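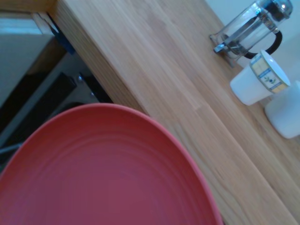

Fig. 3. Wooden countertop with red plate.

Section 3: Oiling and Everyday Care

This section covers Ratstead countertops supplied unfinished or factory oiled. Lacquered tops are covered in a separate sheet and must not be oiled.

Before you start

Finish all cutting, joining and sink fitting first (Section 2). The room should be at normal living temperature, with a window you can open.

You will need:
Zinditz Countertop Oil
200-grit sandpaper and a sanding block
Lint-free cotton cloths
A soft brush or vacuum with brush head
Rubber gloves
A metal bucket of water for used cloths

CAUTION: Cloths soaked in oil can heat up and catch fire without a flame or spark. Put every used cloth in the bucket of water as soon as you are done with it. Do not leave cloths folded on the countertop or drop them in the kitchen trash.

First oiling

1. Clear the countertop completely. Remove small appliances, dishes and anything stored against the wall.
2. Wipe the surface with a barely damp cloth and let it dry overnight. The damp cloth raises the grain, so the wood will feel rough in the morning.
3. Sand lightly by hand, always along the length of the strips. Do not use a belt sander.
4. Brush or vacuum off the dust, including inside the sink cutout and along the back edge.
5. Shake the oil can and pour a small amount onto a cloth. Wipe it on evenly, working with the grain.
6. Coat the front edge and both ends. End grain takes up more oil than the top, so go over it again until it stops looking dull.
7. Leave the oil to soak in for the time given on the can.
8. Wipe off all the oil left on the surface with a dry cloth. Check from a low angle for shiny patches and wipe those again.
9. Let the surface dry overnight, then repeat steps 5 to 8. Two coats are enough for most kitchens. Add another around the sink if the wood still looks pale.

Note: Oil left standing turns sticky. If this happens, rub the area with a cloth dampened with fresh oil and wipe dry right away.

Note: The underside must also be sealed, as described in Section 2. Tops oiled on one face only may cup, and this is not covered by the warranty.

Daily use

Wipe up water, coffee, wine and vinegar promptly. Clean with a cloth wrung out in mild dish soap and warm water, then dry. Use a trivet under pans and a cutting board for all knife work. Do not leave wet cans or cast iron standing on the wood.

Unglazed foot rings on plates and bowls can scratch. Lift dishes when moving them.

Color differences between strips are normal. They will even out somewhat with light and age. Move chopping boards and canisters now and then during the first months to avoid pale outlines.

Re-oiling

Sprinkle a few drops of water on the busiest part of the top. If they sink in and leave a dark mark, the top needs oil. Let it dry, then follow steps 5 to 8. One coat will usually do.

Removing small marks

1. Sand the mark lightly with the grain, feathering out past its edges.
2. Remove the dust.
3. Oil the sanded area, wipe dry and compare with the rest of the top after a day.

Black rings from metal may need more than one round of sanding. For deep burns, contact Ratstead customer service before sanding.

Section revised 2/9/26. Text: Selma Leka.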